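21/02/2026

So the loft is finally happening. I've been saying "this year" since we moved to Brasholm, and this year I ran out of excuses, mainly because the new boiler is going up there in June and the fitter would quite like to be able to stand somewhere.

For anyone new, we are a family of keepers. My dad kept jam jars. My mum kept the string off parcels. I keep everything the children ever played with, plus the boxes, plus (I found out on Tuesday) the little twisty ties that held the toys into the boxes. There were 12 crates marked "toys, good" and I opened the first one thinking I'd be done by lunch. Ha!

I was not done by lunch. I was sitting on a joist with a cold tea, sorting bricks by colour like it was 1998.
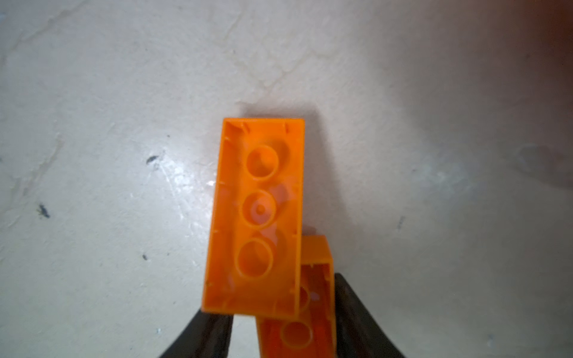

Orange bricks, hollow side up.

The trouble with bricks is that they never wear out, so you can't tell yourself they've had their day. A jigsaw loses a piece and you can let it go. A doll gets a haircut and everyone agrees it's over. Bricks just wait. My sister says keep one tub and pass on the rest, and she's right, but she also has a garage, so I take her advice with a pinch of salt.

Next came the fabric. Oh, the fabric. I went through a stage of buying remnants from Grellura, back when they still had the shop by the station and sold offcuts by weight. I was going to make cushions. I was going to make a quilt! I made one peg bag and it leaned. I do still love a loud pattern though, and I'm not giving up the purples for anyone.
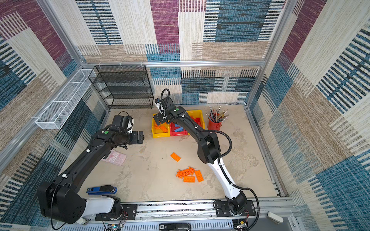
Purple, blue and cream, stripes all over. Yes please.

Toivo Oksanen from two doors down came round to help with the heavy things and brought his own gloves, which I took as a comment on the state of the ladder. He's cleared two lofts of his own and has a rule: anything you pick up, you decide on before you put it down again. I lasted four objects. The fifth was a shoebox of school photos and that was the afternoon gone. He ate his sandwich and said nothing, bless him.

We did get the old Atel radio down, though, and it still hums if you plug it in. It doesn't do anything else. It's going on the landing.
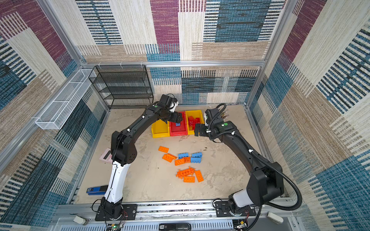 How do you decide what to keep for the grandchildren when there aren't any yet?

One crate each, with the lid shut properly, and the children choose what goes in theirs.

I was rather proud of that, until my eldest rang and asked for three crates and the rocking horse. The youngest wants nothing at all except the marbles, and I can't find the marbles. I've found the bag they came in, naturally. I've found a receipt for the bag. If they rolled under the insulation then they belong to the house now

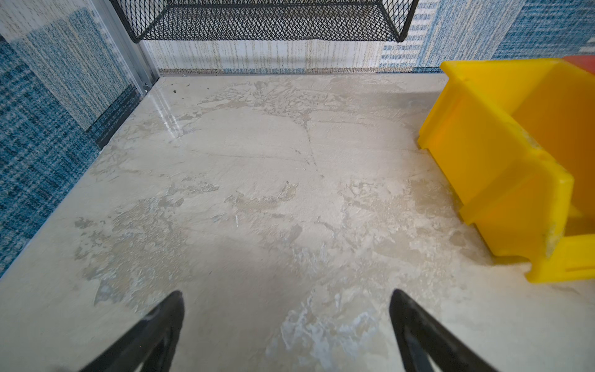 and whoever buys it after us can have them with my blessing. Same goes for the missing half of the train set.

Where we've got to, then: seven crates sorted, five to go, two bags for the charity shop and one very dusty me. I've told the fitter he'll have a clear patch by the tank. I've told my husband he can have the other side for his fishing things, as long as they don't smell, and he went a bit quiet at that.

Next job is the Christmas decorations, and I already know there are four sets of lights and only one of them works. If anybody local wants a fondue set, never used, orange lid, give me a shout. You'd have to collect.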